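# The Wikau tabletop kit

I sell one thing on this page, and it's a table. Well, a table and everything that has to go on it before you can start collecting examples for a robot arm without losing your mind. I've been building these out of my workshop in Pina since January, first for myself and then for people who saw mine and asked for one, and I finally sat down to write a proper page so I can stop sending the same long email.

If you've already got an arm and a way to drive it by hand, you're the person I had in mind. The Wikau kit is the part you'd otherwise spend a month on: the work surface, the cable set, the props, the recording software and a task book that tells you what to collect and in what order.

## What comes in the box

- **The top.** White, matte, with drilled holes for locating things. I went with white for my own recordings and stuck with it.
- **The prop set.** Toy food and dishes, picked for a mix of shapes a gripper will find easy, annoying and very annoying.
- **The cable set.** Longer than you think you need. Clips included.
- **The Tutell recorder.** My software, on a USB stick, with a license for one table. It saves the camera feeds and joint positions together, one folder per attempt.
- **The task book.** Sixteen tasks, printed and spiral bound so it stays open on the bench (I got very tired of PDFs).

The arm and the cameras are yours to supply. I get asked about this a lot! I don't sell arms, I don't want to ship arms, and you probably have opinions about arms anyway. Brackets are cut to order, so tell me what you're mounting.

## How I use mine

My own routine goes like this. I pick a task from the book, say "strawberry onto the plate," and I drive the arm through it by hand until I've got a decent batch. Then I move everything. I mean everything: the plate goes somewhere else, the fruit gets shuffled, the cup ends up wherever there's a gap. If the strawberry is always in the same spot, the system learns the spot, and you find out the first time someone bumps the table.

I also leave extra stuff out. A table with one strawberry and one plate gives you lovely clean recordings and a policy that falls apart when it meets a banana. So my layouts tend to look like the aftermath of a very small picnic.

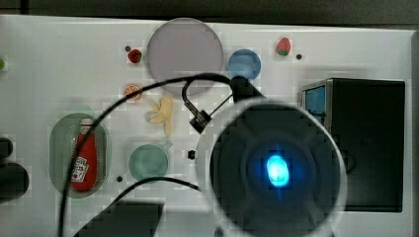
*Toy fruit, dishes and the ketchup bottle laid out on the white top, with the arm in over the table.*

I shuffle by feel, but the task book has 12 suggested layouts if you'd like a starting point. Use them for the first day or two and then please wander off on your own. The best sets I've seen from customers were the ones where somebody got bored and started putting things in silly places.

## About the props

They're toys. I tried real fruit for one afternoon, and a banana that's been squeezed all afternoon is a different banana by the end of it. Toy ones keep their shape and you can wash them in the sink.

Every piece earns its place by being a different sort of grab. Strawberries are small and want to roll. The orange slice lies flat, and you have to come at it carefully or you just push it around. The banana has its peel flaps open, so there are several places to hold it and only a couple of them are any good. The ketchup bottle is happy lying on its side, and standing it up again is one of the harder tasks in the book (task 11, if you want to go straight there and suffer).

The dishes are mostly targets: put this on that, put that in this. The cup has a handle, though, and it's well worth recording some grabs by the handle and some by the rim, then labeling them separately. Tutell has a notes box for each attempt. Use it! Future you won't remember which batch was which.

## The cables, since everyone asks

Cables are going to get into your pictures. You can clip them back as far as the arm's reach allows, and you should leave enough slack that nothing tugs when the arm stretches out, and after that you live with what's left. I keep a cable across part of the table in a fair share of my recordings. The thing you're training will be looking at cables too when it's running by itself, so I'd let it get used to them early.

Do check the slack before each session. Run the arm out to each corner, slowly, with a hand near the stop button. A snagged cable will pull a camera out of line, and you may not spot it until you've recorded a whole evening of slightly wrong data. Ask me how I know.

## Keeping the bad attempts

Please don't delete the misses. Tutell has three buttons at the end of an attempt: good, bad and redo. Bad ones go in their own folder with everything intact. My first big set came to 3785 attempts and nearly 16 percent of them were bad, and that bad folder turned out to be what I used to build the "did it work?" checker. I'd thrown away whole evenings of misses before that and I'm still annoyed about it.

Redo is for when the phone rings.

## Fit and setup

The top sits on any solid bench. Mine is bolted down, and I'd suggest the same for you; a wobbly table makes the camera views drift against each other and the calibration goes stale. Setup takes me an evening. Allow two for your first go, mostly for running calibration and then running it again once you've noticed a camera was loose.

Tutell runs on Linux. It will read most ordinary USB cameras and it's happy with more than one. If you have something unusual, write to me before you order and I'll try to find out whether it works.

## Add-ons

**Okabe tray pack.** Extra trays and bowls in other sizes and colors, for when your system has learned the first set a bit too well.

**Spare props.** Sold singly. People mostly order strawberries, which go under the furniture and stay there.

**Second table license.** Same Tutell software, one more table. You can merge the folders afterward and it keeps track of which table each attempt came from.

## Ordering

I build in small batches and there's usually a short wait. Send me a note through the contact form with your arm model, how many cameras you're running and how deep your bench is, and I'll write back with a price and a ship date. Returns are fine if the top hasn't been drilled or painted.

Page last updated July 4, 2018. Task book is on its second printing; if you have the first one and want the corrected calibration pages, email me and I'll mail them out free.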